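Pouring Benchmark: Frequently Asked Questions

Last updated Monday, May 8, 2023

What is the Wusedmont pouring study?

It is a comparison of two ways of training a single-arm manipulation policy to transfer liquid from one open vessel to another. Both policies use the same network and the same demonstrations. They differ in how the end of the pour is decided. The baseline learns the whole motion, including the return to upright, as one sequence of joint targets. The second version, which we call stop-conditioned, adds a separate output that predicts how much of the pour remains, and the wrist speed is scaled by that output.

Why pouring?

Pouring is continuous and can't be undone. A dropped block can be picked up and the trial carries on, but a litre of tea on the floor ends the session. The state that matters (fill level) is also only indirectly available to the policy, which makes pouring a useful test of whether a model has learned to watch the liquid or has just memorised a wrist trajectory.

What data was the policy trained on?

We used 300 teleoperated demonstrations, collected in April across several furnished rooms. Operators were told to pour at whatever rate they found comfortable and to stop when they judged the receiving vessel full enough. We didn't normalise the pour rate afterwards. An earlier attempt at time-warping the demonstrations to a common length made both policies worse, and the warped set is not part of the release.

Why furnished rooms and not a lab bench?

The first version of the study was done on a matte grey bench with fixed lighting. Policies trained there scored well there and fell apart when moved. Coloured walls, household objects near the work area and uneven daylight all shifted the fill estimate, usually toward reading the vessel as emptier than it was. 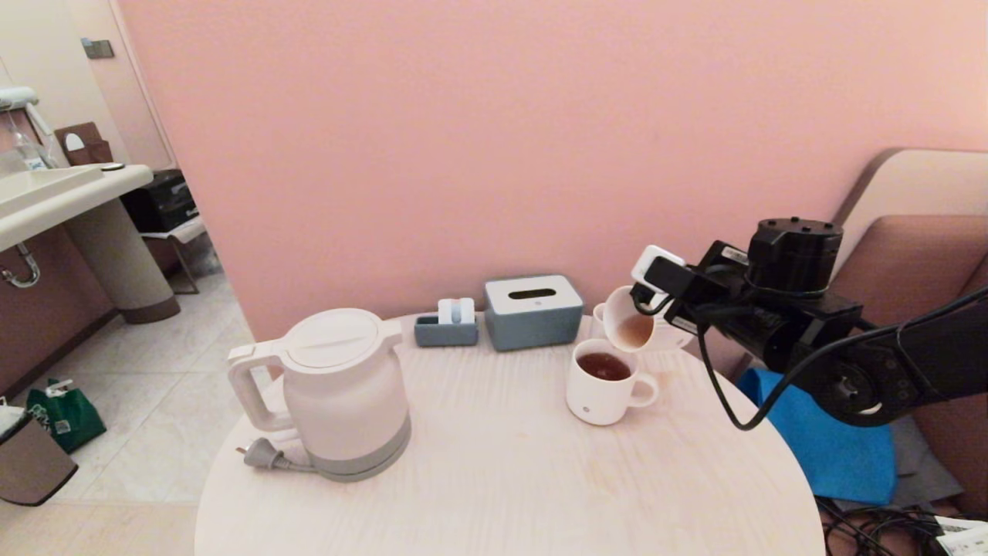

Moving collection out of the lab dealt with most of that bias. It also made the demonstrations noisier, and the baseline suffered more from the noise than the stop-conditioned version did.

What counts as a successful trial?

Three conditions must hold. The final level must fall inside the target band, no liquid may land outside the receiving vessel, and the source vessel must be back within tolerance of upright before the arm withdraws. A trial that meets the first two and fails the third is logged as a failure. Some groups score this more generously -- check before comparing numbers.

How large is the difference between the two methods?

On vessels seen in training, it is small enough that we would not recommend changing an existing system for it. On unseen vessels, the stop-conditioned policy overfills less often, and that accounts for nearly all of its advantage. Spill rates during the first part of the pour are the same for both, as expected, given that the extra output has little effect until the level is close to the target.

Does liquid colour matter?

Yes. Dark liquids in pale vessels are the easiest case. Water in a white cup is the hardest, and we don't report it as solved. The main results table gives tea and water separately, and averaging the two columns is not meaningful.

Is there a force or weight sensor under the receiving vessel?

No. A scale is used for ground truth during some evaluation runs, but its reading is never passed to the policy. Zoltán Magyar ran an ablation with the scale signal included; it closes most of the remaining gap on water and is described in the appendix.

Can I reproduce this with a different arm?

Probably, with recalibration. The wrist speed scaling assumes a joint controller that accepts new targets at 20 Hz or better. Below that, the return motion lags the prediction and the policy overfills. The Vultia controller interface is supported directly. For Zavden hardware you will need to write your own adapter, and we can't help with debugging it.

What is the Stankevičius split?

It is the evaluation split with unseen vessels, named for the person who assembled it. It contains handled mugs, tumblers and shallow bowls. Please don't train on it, including for hyperparameter selection.

Why does the release list 1668 episodes if there were only 300 demonstrations?

The larger figure includes autonomous rollouts, both successes and failures, from every checkpoint we evaluated. Demonstrations are flagged in the metadata. Filter on that field before training, or you will be cloning the behaviour of our worst checkpoints.

Are there known errors in version 3?

A few rollouts have the source and target vessel labels swapped. The affected episode numbers are in the changelog. Video and joint data for those episodes are fine.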